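Wirnstead Table Oil: Set-Up and First Coat
By Hilkka Oksanen
November 1, 2019

4. First coat

The tin says one coat protects a table for life. I doubt it, and so should you. Plan on two coats and a touch-up in January.

1. Sand with the grain, using 200 grit. The leaflet suggests going finer, but very fine paper can leave the surface too closed to take much oil.
2. Wipe off the dust with a dry cloth. The Klinhom cloth sold alongside the oil did no better for me than an old T-shirt.
3. Stir the oil. Don't shake it.
4. Pour a little on a rag and work along the boards, one strip at a time.
5. Wait 15 minutes, then wipe off everything that still sits on top.

CAUTION: Oily rags can catch fire by themselves. Lay them flat outdoors to dry.

NOTE: "Food safe when cured" tells you little until you know how long curing takes. The tin doesn't say. I would allow a month.

6. Leave it overnight before the second coat, whatever the label says about two hours.

Comments

Marcelino Ortuño: Two hours was still sticky at my place. Overnight worked.

Tiina Pitkänen: Does it turn pale wood yellow? The shop swore it wouldn't. 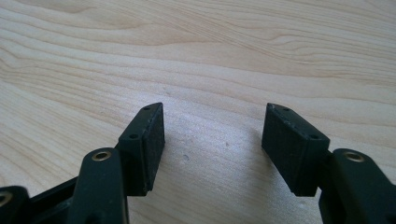
Hilkka Oksanen: Shops swear to all sorts of things, Tiina. Test the underside first and give it a week before you decide.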